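Kit review: the Soltlow hand gripper, two-finger

Reviewed by Kerstin Baumgart

Bought one in February for the housekeeping automation job. Short verdict: good bit of kit, budget for more than the sticker says.

Price first. 362 for the gripper, and I'd signed that off before anyone mentioned the mount. Mount was another 100. Spare finger pads 23 a set, and you will want a set in the drawer. So the "under 400" line in our plan was dead by the second invoice. Bastian Tiedemann had told me to put 200 on top for extras and I should of listened.

Fingers close nicely, blue pads grip well on cotton and on thicker stuff. Screws are easy to get at. Handle is comfy for a morning, less so by four in the afternoon. Bedrooms are where we tried it most, quilts and sheets mainly, with a bit of brushing down thrown in.

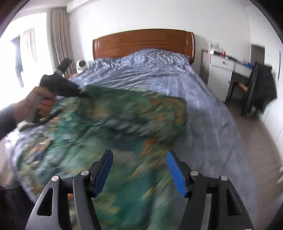 Issue 23, page 8

Brushing a quilt is fast, messy work and the picture blurs as soon as the brush gets going. If your budget has room for a better camera, spend it there before you buy a second gripper. Dull fabric patterns and checked sheets gave us no bother in setup, bright windows did. We ended up pricing blinds, which wasn't in anybody's plan.

Delivery was slow. Manual is thin, one fold-out sheet, and the drawing of the cable is the wrong way round. Imke Strobel rang Soltlow twice and got a proper answer the second time, so the support is there if you push.

The Azimi one is cheaper and lighter but the pads are glued on, so no swapping. Fine for a short trial. Not for a whole year's work.

Would I buy agian? Yes, one more, with mount and pads on the same order. Ask for the bundle price, it isn't on the site.

Four out of five.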